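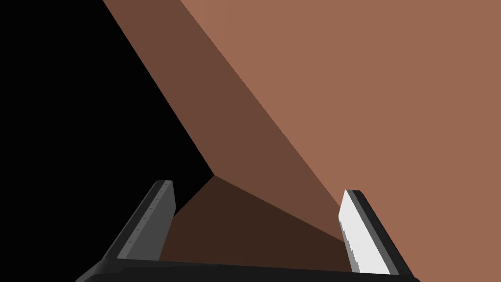 Tamer Karaki thinks I've got the drying times wrong, and has told me so in the margin of two drafts now. The claim is that a bay door seal left for a night in a heated shed is as good as one left for a week in a cold one, and that all my fuss over waiting is down to habit. I don't agree, but it's a fair point and I'll come back to it further down.

4.2 Seal wear on stored airframes

So, on to the seals themselves. We had 17 airframes in long-term storage at Bolldale, all of them small twin-engine transports, and I went through the maintenance cards for every one. That made 3683 entries in all, a good many of them in handwriting I had to take to the stores desk for help with (thank you, whoever wrote "door ok-ish" on nearly every card one October). I threw out anything that was only a signature and a stamp. What was left gave us a decent picture of when a seal was first noted as stiff, when it was noted as split, and when somebody finally changed it.

The gap between the first two is what I care about most. On the aircraft kept under the Haruna covers, which go over the whole fuselage and lace up beneath, the cards go from "stiff" to "split" slowly, often over several seasons. On those parked with nose and engine covers only, the same change turns up much sooner, and nearly always on the sunny side. I had expected the damp to be the main trouble. Most of us had! The shaded doors on the north side of the apron were green with algae and their rubber was still perfectly bendy.

Fig. 7 plots each door against the time it spent uncovered. Four doors sit well away from the rest, and I've left them in. They belong to two aircraft that came to us from Flillonia with seals of a different make already fitted, and we couldn't find out how old those were. Leave them out and the line gets a bit steeper, but it tells the same story.

Now, the drying. Before a new seal goes in, the channel is cleaned and the adhesive primer is left to dry. The Gudari handbook we worked from asks for a full night and says nothing on how warm the shed should be. Our own fitters wait longer in winter - they've always done it - and their seals do seem to lift less at the corners. Tamer's answer is that the winter jobs were also done by the older hands, who are neater at corners anyway, and I can't pull those two things apart with the cards we have. The fitter's initials are there on almost 17 per cent of the jobs and missing on all the others. I tried matching handwriting for an afternoon and gave up.

What I'd like to do is run the same job both ways on scrap doors, with one fitter, and peel them afterwards with a spring balance. We have the doors. We haven't had the shed free for long enough, and the heater in it needs a new thermostat before I'd trust any reading taken there. Until that's done I'm keeping the longer wait in our shop notes, and Tamer's objection stays in this section so readers can weigh it up for themselves.

4.3 Hinges and drain holes

The hinges gave us far less to go on, as greasing is logged by aircraft and the doors aren't listed one by one.

Home | Papers | Workshop notes | Contact

6 comments | 11 shares

Related items
Fabric covers and trapped moisture in parked aircraft
Reading old maintenance cards: a short guide
Tyre flat spots after long storage
Primer shelf life in unheated stores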